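Keeping the toothbrush dry: a talk with the Plidora washroom buyer

26 January 2019

Plidora fits out washrooms for small guest houses, and its buyer has spent most of the winter on one item, the cup that holds the toothbrush. We spoke at the Follbridge depot, where samples are kept before they go out to the houses.

The range started with glass tumblers. They looked tidy, the buyer said, but broke on tiled floors, and the houses reported 80 lost in one season. Plastic mugs replaced them in November. "A mug is wider at the base than a tumbler of the same height, so it tips less. The handle gives you something to hold when you rinse it."

Width at the mouth is the point most often argued over. A narrow mouth keeps the brush upright and traps damp air. A wide one lets the brush lean at a slant with the head well clear of the rim. "I want the head up and the foot of the handle down in the mug. Everything else is a matter of taste."

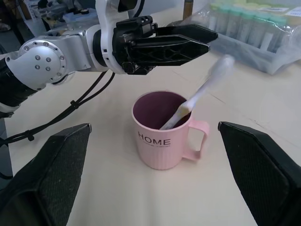 How often should the mug be washed?

Once a week in hot water with washing-up liquid, and left upside down until the inside has dried.

The buyer is less firm on surface finish. Ribbing on the outside helps a wet hand but holds limescale in hard-water districts. The Nandelgate houses asked for smooth walls for that reason. Kocsis, which supplies the mouldings, offers both at the same price in lots of 600.

Printed words are another matter. "Lettering sells a mug in a shop. In a guest house it has to survive the cleaning trolley." Samples are now scrubbed by hand for 10 minutes before an order is placed, and any print that lifts is sent back.

The next order covers 13 houses. Lids were considered and dropped, as they slowed drying.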